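Home | News | Robots | Workshop | Contact

Tagged: Automation, Shop Floor, Q&A

Can it clear up after us yet? A talk with the picking team at Grolitz

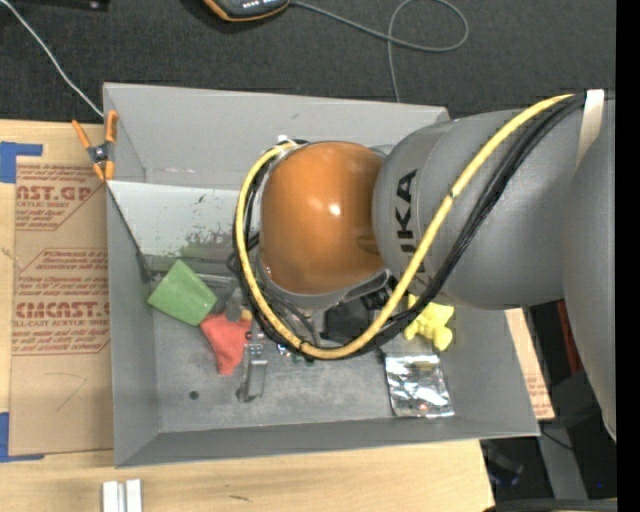
Short answer, no. Longer answer, come back in a few years, and bring a bin with fewer bags in it. That's more or less how the lead engineer at Grolitz put it when we got him on the phone, between two test runs and a late lunch.

Grolitz does sorting. Mixed stuff, small parts, returns, the junk drawer problem basically. Their project is called Trudach and it started in May of last year with one arm and a pile of things from people's desks.

"Everyone asks about folding laundry," he said. "I'd be happy with a sock. Pick up one sock, put it where socks go, do it again tomorrow."

So what can it do? Hard items with flat sides, mostly fine. He says a block is a good day. Cloth is a bad day. Shiny wrappers are worse, the depth camera gets confused by the glare and the arm goes for a spot where there's nothing.

"It closes on air and then it's very proud of itself. We had to teach it to check its own hand."

The numbers, since readers always ask. Last full run was 2000 tries, 964 of them ended with the right thing in the right place. Under half. He didn't try to dress that up. A person does 500 in a morning and talks the whole time, he said.

Cables came up a lot. Hoses too. Anything strapped along the outside of an arm has to bend when the wrist bends, and it gets in the way of what you're reaching for. "You plan a lovely path for the gripper and you forget the wiring has to come along." They have re-routed theirs 3 times. Still not happy with it.

I asked about the shop floor, if thats any easier than a kitchen. Somewhat. Parts are known, the bin stays put, no kids or dogs. Their first customer, Grudico, only wants brackets lifted out of a tray and laid down facing the same way. That one he thinks is close. "Same part all day, I can do that. Same part with a rag on top of it, ask me again."

And homes? He laughed, a bit tired. A home is every hard case in one room, he says, and the owner moves the furniture. Unloading a dishwasher maybe. Emptying a toy box, not soon. Wiping a table he would buy himself if somebody else made it.

Price he wouldn't talk about. Next test is with soft packaging only, they expect it to go badly adn want to see how badly.

Posted 22 Jun 2020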